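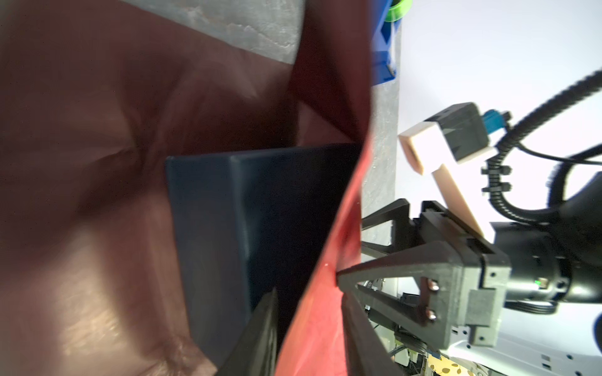
Input Delay and Player Error in a Two-Button Rhythm Game

Course project report
Submitted December 20, 2019
Authors: Rüdiger Hollmann and Bożena Pawłowska

1. Introduction

Rhythm games ask the player to press a button at the same moment as a sound or a flash on the screen. If the game takes too long to react to the press, a player with good timing can still get a bad score. Most commercial rhythm games have a calibration screen for this reason. We wanted to know how much delay players can put up with before their scores drop, and whether they notice the delay before or after that point.

We wrote a small game called Hidwood for the project. It has two lanes and two buttons. Notes fall down the lanes at a fixed speed and the player presses left or right when a note crosses the line. There is one song, which Bożena wrote, and it has 126 notes. We kept the graphics very plain so that drawing them would not add delay of its own.

2. Method

We tested 11 players, all students from the Cirnomthorpe campus. We asked each of them how often they play games but did not sort them into groups, as there were too few people for that to mean much.

Every player went through the song four times. The first run was practice and was not scored. In the other three runs the game added a delay of zero, 50 or 100 milliseconds between the button press and the moment the game counted it. The order was mixed so that players did not all get the longest delay last. The players were not told which run was which.

The game saved the time of each press and the time of the note it was meant for. A press outside a window of 100 milliseconds on either side was logged as a miss. After each run the player filled in a short form with one question on how fair the game felt, on a scale from one to five, and a space for comments.
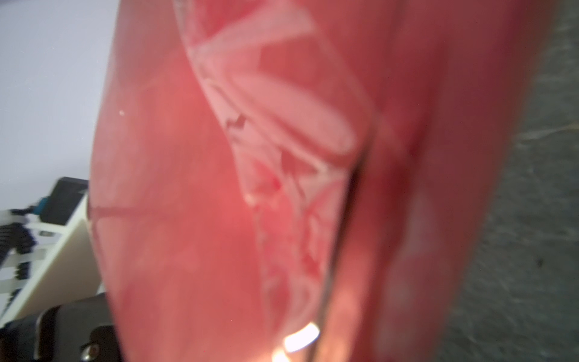 Rüdiger wrote the logging code. The first version wrote to disk after every press and this caused small pauses, so we changed it to keep everything in memory and save once at the end of the song. The two pilot runs made with the old version were thrown out.

3. Results

With no added delay, players hit most of the notes and their presses came slightly early on average. At 50 milliseconds the number of misses went up a little, but several players drifted earlier during the song and made up for part of the delay. Only two of them wrote anything about it on the form.

At 100 milliseconds almost all of the players had clearly worse scores. The fairness ratings fell too. Comments included "buttons feel sticky" and "I think I am just tired." The second kind of comment was more common than we expected. Players tended to blame themselves first and the game second.

In total we logged more than 1,000 presses. The fast section in the middle of the song caused the most trouble in every condition, and at the longest delay some presses there were matched to the wrong note. We corrected these by hand using the lane and the order of the presses.

4. Problems

The monitor we used has a delay that we could not measure, so our zero condition is not a true zero. The buttons were on an ordinary keyboard, which adds some delay too. Both stayed the same for all players.

One song is also not much. A slower song might hide the delay better, and we had planned a second one called Trulska, but the note chart was not finished in time.

5. Further work

We would like to repeat the test with a calibration screen before each run and see whether scores at the longest delay recover. Our classmate Nowicki has suggested adding a run with headphones only and no falling notes. The game code already allows for this, apart from the menu, which still needs an option to turn the lanes off.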